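Harnton Robotics Club – pencil case recordings

Last updated 2026-02-13

Hi! I'm keeping this README because three of us now use these recordings and I got tired of answering the same questions in chat. It covers the two-arm pencil case task we started in December, and only that one. The cup stuff lives in the Lorari folder, ask Atif Bukhari if you can't open it.

There are 70 episodes in total. I ran 43 of them and Atif did the rest, and you can kind of tell who was driving – he goes in fast and then hovers forever, I creep the whole way. The case starts out open on the table with a marker in the tray, and we teleoperate both arms. Each episode has the head view, two wrist views, joint positions and gripper widths.

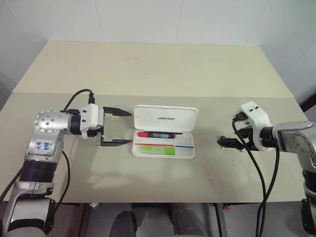 We log everything at the same rate, but the wrist views start a hair later than the head view, so please use the timestamps and don't line things up by row number (I did that for a week, ugh). The loader in siltar_load.py handles it for you. If you pass it a folder with a space in the name it crashes, sorry, still on my list!

Episodes marked "retry" are ones where we lost our grip on something and went back for it. There are 18 of those. I left them in on purpose and you can skip them with the no_retry flag.

Things I'd still like to do:
– record more starts with the marker in different spots
– rename the Benítez split, which is really just our validation set
– write down the gripper calibration properly

If you add episodes, put your initials in the notes column and don't renumber mine.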